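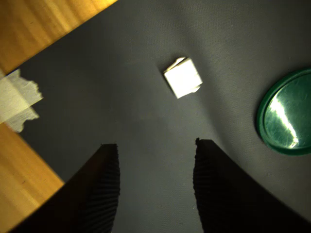
The gauge at Skirkitz read 947 at the start of the shift. Santeri Kettunen wrote the figure in the left column of the log, initialed it, and closed the cover against the rain.

The unit was millimeters above the sill. The sill had been set when the lock was built, and had settled since. A correction was printed on a card inside the gauge house door. Kettunen applied it in the right column. His predecessor had not, for eleven years, and the Furnival office had never asked why the two stations on the canal disagreed.

Ainhoa Llorente arrived from Furnival on the morning bus with a level, a staff and a folding tripod. She had a letter authorizing her to inspect the benchmark. Kettunen read both pages and gave them back.

"You reported a discrepancy in September," she said.

"I reported it every month. You're answering September."

She set up on the towpath, where the ground was firm. The benchmark was a brass bolt in the abutment, under a flap of moss. Kettunen cleared it with a putty knife and held the staff. She took a backsight, then a foresight to the sill, then moved the tripod and did both again from the other side. She read the numbers aloud and he repeated them. It was the longest conversation he had held at the lock that autumn.
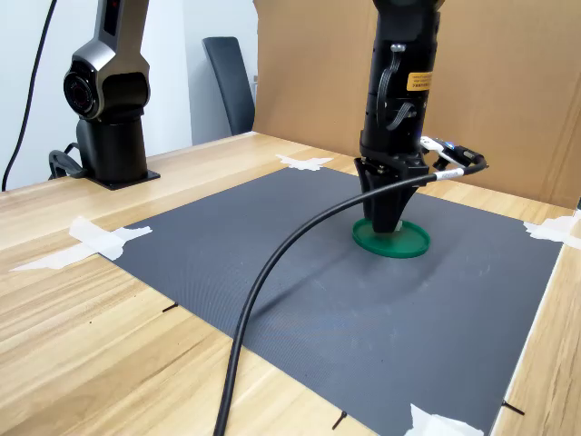
The two runs closed to within 2 millimeters. She accepted that and worked out the mean in pencil, standing, with the field book against the balance beam.

"The sill is down 154," she said. "What does your card say?"

"Ninety."

"Who made the card?"

"It was here when I came."

She looked at the lower gates. The miter was open at the top by the width of a finger, and water was coming through it in a flat sheet. The collar on the left gate had been packed with strips of zinc. Some of the zinc was new.

"That's your work?"

"The new pieces are. The gate leans as the wall goes. I add a strip when it stops closing."

"Did you report the strips?"

"There's no column for strips."

Llorente wrote for some time. She asked how many boats came through, and he told her that the gravel barges from Vistau had stopped two winters ago, and that the rest was pleasure traffic and the weed cutter. She asked what the lock held back. He pointed upstream, where the canal ran on its embankment above the roofs of Makivness. A woman was hanging sheets in one of the yards, under the eave.

"I'll have to recommend stop planks," Llorente said. "Both ends, and drain the chamber. They won't keep a man here for a dry lock."

"No."

"You could have gone on adding strips."

"Not past the end of the bolt," Kettunen said. "I have thread for one more."

They ate in the gauge house. He had bread and a tin of herring, and she had an apple, which she cut with the putty knife after wiping it twice. The rain eased. She copied her figures onto a clean sheet, dated it October 4, 2022, and had him sign as witness. Then she took down the card from inside the door, crossed out the ninety and wrote the new value above it.

After she had gone for the bus he opened the log again. He struck a single line through the morning's corrected figure, so that it could still be read, entered the revised one beside it, and initialed the change. Then he went out to look at the gate.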